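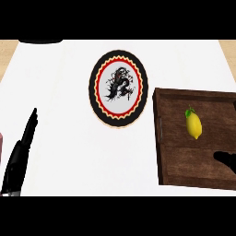 Most shops that run a two-arm cell keep a simulated copy of it, and most of them let the copy rot. The real cell gets a maintenance log, a spare parts shelf and a person whose name is on the door. The simulated one gets set up once and is then left alone until something goes wrong. I think this is a mistake, and I think the fix is dull and cheap. The simulated cell should be on the same maintenance sheet as the real one, with the same person signing for it.

I look after a cell called Omari. It has two arms facing a table, one black gripper each, and its job is picking small goods and setting them in trays. The simulated Omari runs the same control code. Before a change goes to the real arms, it has to pass in simulation. That was the rule when I took over from Darius Buzatu, and it is a good rule. The trouble is that it assumes the two cells match, and in May they had not matched for a long while.

What happened was ordinary. A finger on the right gripper wore down and was replaced with a slightly longer one from a different batch. Whoever did the work measured the new finger, entered the new length in the real cell's settings, ran the touch-off routine and wrote it up properly. Nobody opened the model. After that, every program that passed in simulation was passing on an arm we no longer owned. We found out when the right finger started pressing into the floor of the tray. It was a light press, and it cost us a finger pad and most of an afternoon.

The first reaction in our group was to blame the simulator. Ileana Ciobanu, who had argued for it in the first place, got an earful. I don't think that was fair. A torque wrench that has never been checked will also give you a wrong number, and people don't conclude from this that torque wrenches are useless. They send it out for calibration.

Our sheet now has six lines for the simulated cell. Finger length and pad thickness, left and right. Tray position and wall height. Table height at the corners. Camera pose. Friction values for the pads. Date of last comparison run. The comparison run is a fixed set of picks done on both cells with the same starting layout, and the joint positions are logged and laid over each other. If they drift apart by more than our limit, the cell is marked out of service, and that means both of them.

That last part is where I lose people. Joanne Holroyd, who schedules the work, thinks it is absurd to stop a healthy machine over a fault in a file. I see her point, and a stoppage does land on her desk before it lands on mine. But if the file is what we use to decide whether the next program is safe to load, then the file is part of the machine. You can run the old programs, fine. We settled on that as a compromise: known programs may run, new ones may not. It has worked well enough.

There is a second argument, about how much to put into the scene. Océane Desjardins builds our scenes and likes them busy. She puts in objects with patterned surfaces, fruit with leaves on it, things that will never come down our line. I used to think this was decoration and said so. I have changed my mind about part of it. A plain gray block tells you whether the arm can reach. A lemon in a tray tells you whether the fingers can get down beside a rounded thing without catching the wall, and ours could not always do that. The patterned objects I am still not sold on for setup work. They matter to the people training the vision side – their budget, their decision.

What I would ask of anyone building scenes is to keep the fixtures honest and play with the rest. Tray walls, table height and fingers should come from a caliper. They should not come from the drawing, which shows the cell as it was ordered. Our table sits lower at one corner than the drawing says, and has since the day it was bolted down.

The usual objection is time. The comparison run on Omari takes less than a coffee break now that it is scripted. Writing the script took longer, and I won't pretend otherwise. We do a run after every finger change, and one every 2000 cycles regardless. I started at 3000 and moved it down after the pads turned out to wear faster than I had guessed. Another shop will land on another number, and should, going by its own wear.

I would also stop letting the simulated cell belong to "the software people." At our place that phrase meant nobody with a caliper. The person who changes the finger should change the model before the guard door is closed, and the job should stay open on the sheet until both are done.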